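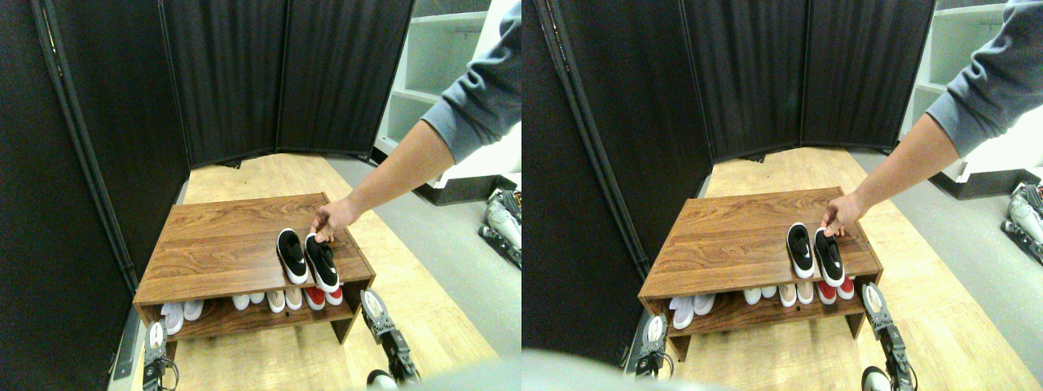
Shared shoe racks: arrangements for the winter period

Residents of Tuva House and Solís House are reminded that the winter arrangements for outdoor footwear take effect on 12 October 2026 and remain in force until the end of May. The arrangements apply to both entrance halls at Bekusberg and to the ground-floor common rooms.

Each household may keep 2 pairs of shoes on the shared racks. Further pairs should be kept inside the flat. The limit was introduced last winter after the spring clearance, when a considerable number of shoes were left unclaimed and had to be stored at the estate office for several weeks. It applies equally to adults' and children's shoes, and boots count as one pair whatever their height.

Use of the top and the lower shelf

The low wooden racks have a flat top and one open shelf beneath. The shelf is intended for shoes that stay overnight, placed side by side in a single row, as with the white, pale pink and red pairs in the photograph. The top is for shoes in use during the day, such as the black pair with white soles, and should be cleared by each household in the evening.

Shoes should be lifted by the heel when they are put down or taken up. Pulling them along by the laces or the toe has marked the woodgrain finish on several racks, and the marks cannot be polished out. Pairs are to be kept together – a single shoe pushed to the back of the shelf is easily missed when the hall is cleaned.

Wet footwear

Shoes that are wet or carry grit should first be left on the rubber tray inside the outer door. They may be moved to the rack once dry. Residents are asked not to lay newspaper on the racks, as the print comes off on light soles. Shoes should not be left on the carpet in the common rooms at any time.

Folding dividers

A folding black divider may be used to screen a rack from the rest of a room. Dividers should stand with their panels at an angle to one another, since a divider opened out flat will not remain upright. They must not be placed across a doorway, in front of a radiator or over the edge between the hard floor and the carpet. Residents who wish to move a divider for a private function should return it to its former position on the same day.

Replacement of racks

The existing racks in Solís House will be replaced in May with units ordered from Clastik. The sum set aside is 2,181, which covers the racks, delivery and the removal of the old ones. The racks in Tuva House are in good order and will be retained. Any resident who would like one of the old racks for use at home may enter the flat number on the list in the estate office. Racks will be offered in the order in which requests are received, and no charge will be made.

Unclaimed shoes

Shoes found in excess of the limit will be labelled and left in place for a fortnight. After that they will be moved to the store beside the bicycle room. Shoes in fair condition which have not been collected by the end of May will be given to the Bekusberg clothing exchange. The estate office cannot accept responsibility for footwear left in shared areas, and residents may prefer to keep costly pairs at home.

Comments

Solís, second floor
Does the limit include slippers? We keep ours downstairs for going to the laundry and I would rather not carry them up every time.

Estate office
Slippers count as a pair. A hook bag may be hung on the coat rail for them.

Tuva, ground floor
Please could the tray by the outer door be bigger this year. With four children coming in from the playground it is full by three o'clock and the rest ends up on the floor.

Solís, fourth floor
Have put my name down for an old rack. Are they all the same width?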